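Packers wanted for soft toy parcels, Brevoven workroom, Alness

Part-time, 20 hours a week, starting in March 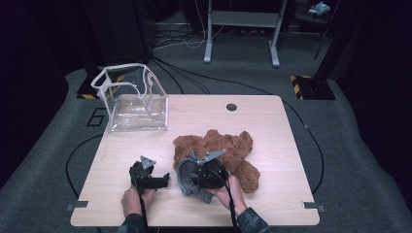 Do I need packing experience to apply?
Most of our packers had none when they started. You will spend your first 3 shifts alongside someone who knows the work.

Brevoven sends teddy bears and other soft toys to gift shops and to people who order from us direct. We have places for two packers at the Alness workroom.

The work
You will take each toy from the delivery carton, check the seams, eyes and ears, brush the fur and put the toy in a clear carry bag with handles. The bear goes in sitting up and facing the front, with no fur caught in the handles. Toys with loose stitching go on the repairs shelf with a note saying what is wrong. Bags that are split or badly creased are put aside for returns.

Packing is done at a table and you can sit or stand. Full cartons are moved by trolley, but there is some lifting of up to 8 kg.

Hours
Mornings only. We close for two weeks in summer and this is taken from your paid holiday. Extra shifts are offered before Christmas and you are free to turn them down.

You should
Be able to do close work with your hands
Keep a tidy table
Be able to read an order sheet in English

Free parking behind the building. The bus stops at Metwally Road, a short walk away.

To apply, ask for a form at the Brevoven front desk or write to us at Plorard House, Alness, marking the envelope "Packing". Tell us which mornings you cannot work.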